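Notebook, cup task, hand-held gripper
24 December 2018
Bench: the pale wood table by the window side. Me in the morning, Erasto Rotich after lunch, Onni Hakala on the review machine.

Goal for the day was 40 good examples of the cup task, on top of what we already had from October. Ended with 46 recorded and 34 kept. Short of the goal but the kept ones are better than the October ones, so I am not too unhappy.

Task definition, written out again because Erasto and I had drifted apart on it: start with the gripper open and the cup out of reach, come in low, close on the lower half of the cup, lift clear of the table, move it, set it down, open, back away. The example ends when the fingers are clear of the cup. No regrasping in the middle. If you miss the first close, stop the recording and mark it as a miss. Don't try again in the same file.

Setup before the first run: reset the clock sync, wiped the lens, checked that both fingers open fully. The left one was a bit slow to come back and I put a drop of oil on the pivot. Manninen had the spare spring in the drawer marked Wekent, which is the wrong drawer, and I have moved it to the one with the other finger parts.

Start position is the part I want to get right. In October we started nearly every run with the cup already between the fingers or very close to it. The Clerley model trained on those does fine when the cup is right there and does badly when it has to travel first. It closes on air and then lifts. So the rule now is that every run opens with the fingers well short of the cup and plain table between the pads.
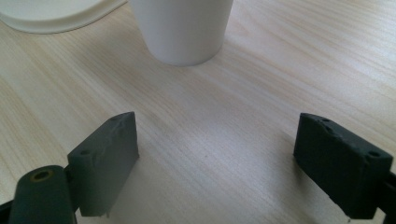
I held each start for a slow breath before moving. It gives Onni a clean stretch at the beginning to trim against, and it gives the model some frames where the right answer is to keep the fingers open. Erasto was starting to move the moment the light came on, and his first runs have almost no still part. He slowed down once I mentioned it. Those early ones are usable but the trim point is a guess.

Speed: slower than feels natural. My first runs in the morning were too fast on the approach and the tracking dropped out during the swing. When I looked at the path plot there was a jump right where the wrist turns. Tried again with the wrist turned before the approach and the jump went away. I'd like everyone to do it that way from now on. Turn first, then go forward.

Paper cups are a pain at the grasp. Squeeze too hard and the wall folds in, squeeze too little and the cup slides down as you lift. The trigger on the gripper has more travel than it needs and all the useful part is in the last bit. I don't have a fix. Manninen thinks a stiffer return spring would help the hand feel where it is. Could try it after the break.

Four of the rejected runs were crushed cups. We swap the cup as soon as it has a crease, even a small one, because a creased cup folds in the same place every time and then the model learns a grip that only suits that cup. The other rejects were tracking loss, misses, and a couple where the operator's sleeve came into view. Roll up sleeves. It is on the sheet by the door already.

Light: overhead only. The table finish throws back a bright patch and it moves with the gripper. Onni asked if we should put a mat down. I said no. The tables where this has to run will shine too, and I would sooner have the shine in the data than train on a dull mat and be surprised later. He is going to check whether the exposure hunts when the patch goes through the middle. If it does we lock exposure and leave the table alone.

Labels. We are still using the old form and it asks for the wrong things. Nobody needs a comfort score for each run. What I need is operator, start distance (near, middle, far), which side the approach came from, result, and a free line. Onni has a new version nearly done. Until it is in, write the start distance in the free line.

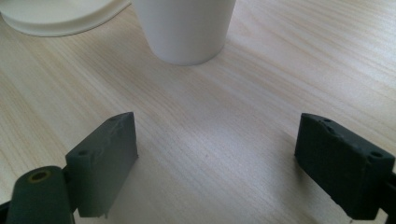

On variety: left-side approaches are thin. Both of us are right-handed and we come in from straight ahead or a little to the right without thinking about it. I did a short block from the left at the end of the morning and it felt clumsy, and the plots look clumsy too, with a dip before the grasp. Kept them anyway. A clumsy run that works is still a good run. But I don't want all of the left-side data to be clumsy, so the next block should be done by someone who has practiced for ten minutes first with recording off.

Also talked with Erasto about whether to move the other things on the table between runs. We agreed to move the cup every run and leave the rest for a whole block, then change the rest between blocks. Changing all of it every time doubles the reset and we would get half as many runs.

Finger wear: the top edges of the pads are chipped and scuffed. It doesn't seem to change the grip on paper, but the Elotex jars are slick and I would want fresh pads before we start on those. Manninen to print a set. Keep the old ones and label them, in case we have to repeat something from this batch.

Files are copied to the shared disk under the cup folder, rejects in their own subfolder with the reason in the name. Please don't delete the rejects. Onni wants the misses for the success detector.

Next time:
- exposure check result from Onni
- new label form
- left-side block, after practice
- stiffer spring, if Manninen has one
- far starts, more of them. Most of what we called far was middle when I measured it afterward.

Batteries are on the charger. Gripper is in its case on the shelf, fingers open so the spring isn't loaded over the break.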